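Party clothes: getting ready for a big night without the panic

I get asked along to a fair few launches and after-parties these days, mostly small ones (a magazine issue, a record, once a brand of tonic water), and I've ruined enough outfits on the way to have opinions. So this is my list, in no order at all, updated 3 Oct 2024 with the bits people emailed in after the Vakholm film party.

Try the whole thing on two days before. Shoes, bag, the lot! I once found a dropped hem with the taxi outside and went to the Requena album launch held together with parcel tape, which works for an hour and then very much doesn't. If you must tape, use proper hemming tape and press it the night before.

Sequins don't go in the machine. Turn the dress inside out, fill the basin with cool water and a small squirt of baby shampoo, and swish. Don't wring it. Roll it up in a towel, press down, unroll, and dry it flat on a rack well away from the radiator.

Deodorant marks come off with a clean pair of tights balled up in your hand – rub gently along the weave. I keep an old pair in my coat pocket for exactly this.

Black goes grey if you wash it warm. Mine gets a cool wash, inside out, with half the powder I used to use, and I dry it out of the sun.
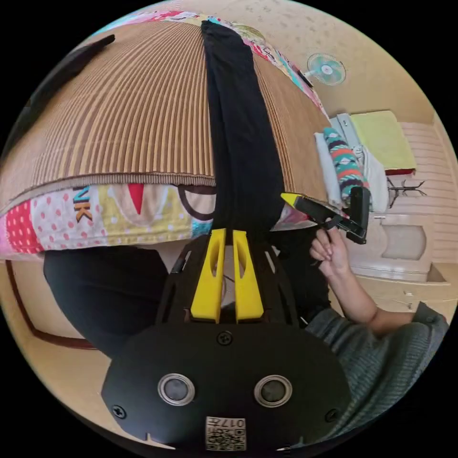
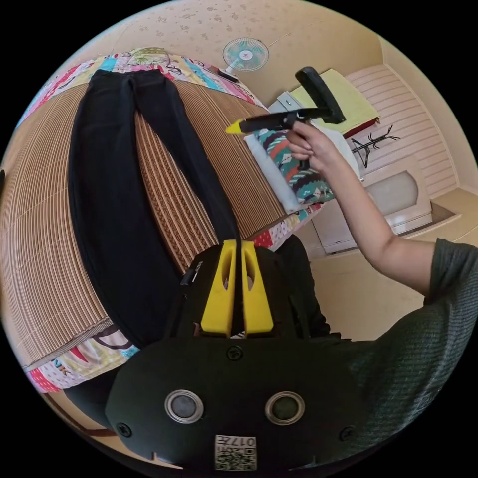 Red wine: blot, don't scrub. Cold fizzy water from the bar, a paper napkin underneath, another on top, and keep swapping them over. Salt is all very well at home but you look a bit odd emptying the cellar over your lap while someone's making a speech. At the Flatar party in July there was a DJ right by the drinks table, everybody dancing with a full glass (lovely people, terrible idea), and I got through a whole stack of napkins and still made the last song.

Candle wax wants the freezer first. Leave the thing in a bag for an hour, snap off what you can, then brown paper over the mark and a warm iron. Check the label before the iron goes anywhere near it, mind.

For smoky-machine smell, which gets into wool like nothing else, hang the jacket in the bathroom while you shower and then by an open window overnight. Vodka in a spray bottle helps too, the cheapest you can find, but test it on the inside of a cuff.

Shoes that rub: thick socks, shoes on, hairdryer on the tight spot for half a minute, then walk about until they cool. Not for patent, which can crack. I did my silver pair this way before the Stovositz awards and danced till the lights came up, with the spare flats still in my bag.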